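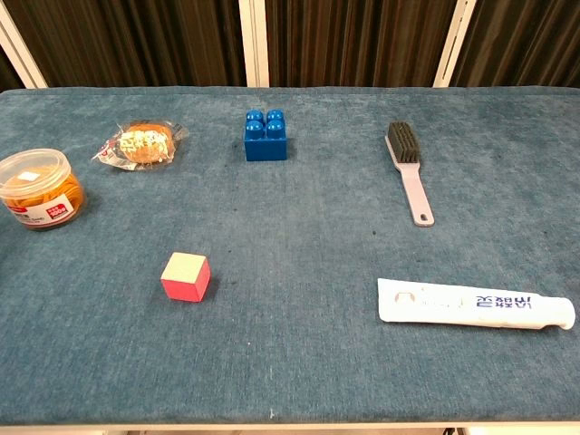 4.2 Funding and output

Supporters of the Grallmont program credit it with a rise in early-stage medical trials. We are not convinced. Of the 468 grants reviewed, only 11 led to a registered trial within the study period, and 9 of those had been planned before the money arrived. Akgül's earlier analysis counted all of them as new work – a generous reading.

Figure 3. Trials registered by grant holders, by year of award.

The upward slope in Figure 3 also starts in July, two months before the first payments went out. Faster review at the Caldeira office may explain part of it, but the records we were given do not let us test this.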